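겨울옷장 정리하는 법: 니트는 눕히고 티셔츠는 세우고

2023년 1월 11일 / 글 Su-bin Wang

새해가 되면 다들 옷장부터 열어 보시지요. 저도 그래요. 연말에 선물 받은 스웨터를 넣으려고 서랍을 당겼는데 뭐가 걸려서 반쯤밖에 안 열리고, 손을 넣어 더듬어 보면 지난여름에 입던 반팔이 뒤쪽에 말려 들어가 있고요. 그래서 오늘은 제가 해마다 이맘때 하는 옷 정리 순서를 적어 보려고 해요. 서랍 4칸짜리 장 하나와 행거 하나를 기준으로 썼으니 댁의 가구에 맞게 늘리거나 줄여서 읽어 주세요.

준비할 것
넓은 탁자나 깨끗한 이불 한 장, 보풀 제거기, 옷솔, 마른 수건 두 장, 부직포 보관함, 신문지나 습자지, 그리고 종이와 펜. 커피도 한 잔 있으면 좋아요. 저는 보관함을 사기 전에 꼭 서랍 안쪽 깊이부터 재요. 예전에 Jokilis 보관함을 세일한다고 덜컥 샀다가 뚜껑이 서랍 턱에 걸려서 결국 베란다로 보낸 적이 있거든요. 바깥 치수 말고 안쪽 치수, 손잡이 나사가 튀어나온 부분까지 빼고 재셔야 해요.

1. 한 칸씩만 꺼내기
옷을 한꺼번에 다 꺼내라는 이야기를 많이들 하시는데, 저는 권하지 않아요. 처음에 그렇게 했다가 저녁밥 때가 되도록 침대 위 산이 줄지 않아서 그날은 거실 소파에서 잤답니다. 서랍 하나를 비우고, 마른 수건으로 안을 닦고, 정리해서 다시 넣은 다음에 다음 칸으로 가세요. 중간에 전화가 오거나 아이가 깨도 한 칸은 끝나 있으니까 마음이 훨씬 편해요.

2. 나누기
꺼낸 옷은 지금 입는 옷, 다음 철에 입을 옷, 손볼 옷, 보낼 옷으로 나눕니다. 고민되는 옷이 꼭 나오는데요, 그럴 때는 입고 거울 앞에 한 번 서 보시고 그래도 모르겠으면 종이봉투에 담아 봉투 겉에 날짜를 적어 두세요. 7월까지 한 번도 찾지 않았다면 그때 보내도 늦지 않아요. 손볼 옷은 단추, 밑단, 얼룩으로 메모를 붙여서 현관 가까이에 두시고요. 안 그러면 또 서랍으로 돌아가요(제 회색 바지가 그렇게 세 해를 보냈어요).

3. 니트와 스웨터
니트는 옷걸이에 걸면 어깨가 뿔처럼 솟고 기장이 늘어나니 눕혀서 보관하세요. 접기 전에 옷솔로 결을 따라 한 번 쓸어 주고, 보풀은 옷을 팽팽하게 당기지 말고 평평한 곳에 놓은 채로 살살 밀어 줍니다. 소매를 등 쪽으로 접고 아래에서 위로 반을 접는데, 접히는 자리에 습자지를 한 장 끼워 두면 줄이 덜 생겨요. 무거운 것을 아래에, 가벼운 것을 위에 두고, 너무 높이 쌓지 마세요. 맨 아래 옷을 꺼낼 때마다 탑이 무너지면 정리가 일주일을 못 가더라고요.

4. 코트와 패딩
코트는 주머니를 전부 비우고 단추를 맨 위와 가운데만 채워서 두툼한 옷걸이에 겁니다. 세탁소 비닐은 꼭 벗겨 주세요. 패딩은 압축팩에 넣고 싶은 유혹이 크지요. 짧은 여행이라면 모를까, 한 철 내내 눌러 두면 솜이나 털이 살아나는 데 시간이 한참 걸려요. 저는 느슨하게 말아서 부직포 보관함에 넣고 위에는 아무것도 올리지 않습니다.

5. 이름표 붙이기
보관함마다 종이에 내용물을 적어 앞면에 붙이세요. "여름옷"이라고만 쓰면 결국 다 열어 보게 되니까 "여름 반팔, 수영복"처럼 조금 길게 쓰는 게 좋아요. 우리 집은 남편도 찾을 수 있게 글씨를 큼직하게 씁니다. 이웃 Botond Gál 씨는 뚜껑 안쪽에도 똑같은 쪽지를 붙여 두던데, 뚜껑이 서로 바뀌는 집이라면 따라 해 보셔도 좋겠어요.

6. 습기와 냄새
겨울이라고 습기가 없는 게 아니에요. 바깥벽에 붙은 옷장은 안쪽이 차가워져서 물기가 맺히기 쉬우니, 벽에서 손가락 두 마디쯤 띄우고 날이 좋은 낮에 문을 활짝 열어 두세요. 서랍 바닥에는 신문지를 깔고, 축축해졌다 싶으면 갈아 주시면 됩니다. 향이 나는 주머니는 옷에 바로 닿지 않게 구석에 넣으세요. 흰옷에 기름 자국이 남으면 참 속상하거든요.

자주 받는 질문 하나만 덧붙일게요. 청바지는 걸까요, 접을까요? 저는 접어요. 행거 자리가 넉넉하면 거셔도 되고요. 다만 허리 고리 하나로만 매달아 두면 그 고리가 먼저 늘어나니 바지집게를 쓰시는 편이 나아요.
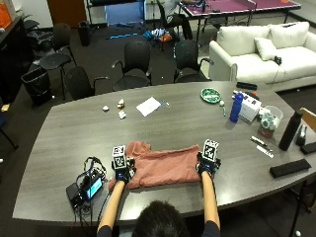 2,464자 · 읽는 데 4분

7. 마지막으로 티셔츠
티셔츠를 맨 뒤로 미룬 건 양이 제일 많아서예요. 무릎 위에서 접지 마시고 널찍한 탁자에 옷을 펼친 뒤, 손바닥으로 가운데에서 바깥쪽으로 쓸어 주름부터 펴 주세요. 양옆을 안으로 접어 길쭉한 네모를 만들고, 목둘레 쪽으로 반을 접은 다음, 서랍 높이에 맞춰 한두 번 더 접으면 됩니다. 세워 봤을 때 혼자 서 있으면 잘 접힌 거고, 스르르 풀리면 마지막 접는 폭을 조금 좁혀 보세요. 얇은 옷은 원래 잘 안 서니까 두꺼운 옷 사이에 끼워 주시면 돼요. 색깔 순서는 마음대로 하시고요, 저는 자주 입는 것을 앞쪽에 둡니다. 빨래를 개어 넣을 때는 뒤쪽부터 채우세요. 양말과 속옷 칸 이야기는 길어질 것 같아서 다음 글에서 따로 할게요.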